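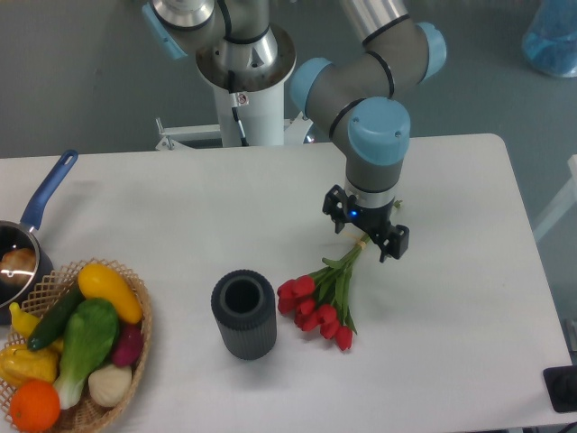 Rapport de projet, module Matériaux et usages domestiques
Projet Dillora : disposition d'un bouquet de tulipes en vase étroit
Remis le 1/21/22

1. Objet

Le projet Dillora porte sur la tenue d'un bouquet de tulipes dans un vase cylindrique sans accessoire de maintien (ni grille, ni mousse florale). La tulipe a été retenue pour deux raisons : la tige continue de s'allonger après la coupe et la tête s'oriente vers la lumière. Le bouquet se déforme donc plus vite qu'un bouquet de roses, ce qui rend les écarts entre deux modes de disposition plus faciles à relever.

2. Matériel

Tulipes rouges, fleurs fermées, tiges longues, réunies par un lien mince jaunâtre placé vers le haut des tiges, côté coupe. Les feuilles sont conservées pour la mise en place.
Vase cylindrique gris anthracite, paroi à cannelures verticales, ouverture franche. Il est désigné « vase Ellery » dans la suite.
Table rectangulaire blanche. Le plateau clair facilite la lecture des contours, mais les ombres portées restent visibles et gênent le relevé de l'inclinaison.
Casserole à revêtement antiadhésif sombre et long manche bleu.

3. Mode opératoire

3.1 Le bouquet lié est posé à plat, en diagonale, têtes vers le vase. Le vase est debout, vide.
3.2 La prise se fait sur les tiges, près du lien. Une prise sur les feuilles est exclue : elles glissent et le bouquet pivote.
3.3 Le bouquet est redressé, extrémités coupées vers le bas, puis descendu dans l'axe du vase jusqu'au contact avec le fond.
3.4 Le lien est laissé en place pour la série A et retiré après insertion pour la série B.
3.5 L'inclinaison de la tige la plus écartée est relevée au rapporteur. Trois relevés par essai, valeur médiane retenue.

4. Résultats

En série A, le bouquet se comporte comme un corps unique. Il s'appuie sur le bord du vase d'un seul côté et toutes les têtes penchent dans la même direction. En série B, les tiges s'écartent et prennent appui sur plusieurs points du bord. La silhouette est plus large, la répartition plus régulière, mais une tige isolée peut sortir nettement du groupe.

Le vase seul est resté debout dans tous les essais. Avec le bouquet lié et sans eau, il a basculé 3 fois, chaque fois lors du relâchement des tiges. Aucun basculement n'a été observé après ajout de 50 cl d'eau.

5. Limites

Le diamètre intérieur du vase n'a pas été varié. L'effet des cannelures n'a pas pu être isolé, faute d'un vase lisse de même gabarit. L'allongement des tiges fera l'objet d'un suivi en mars, avec le support de mesure Jurniseo.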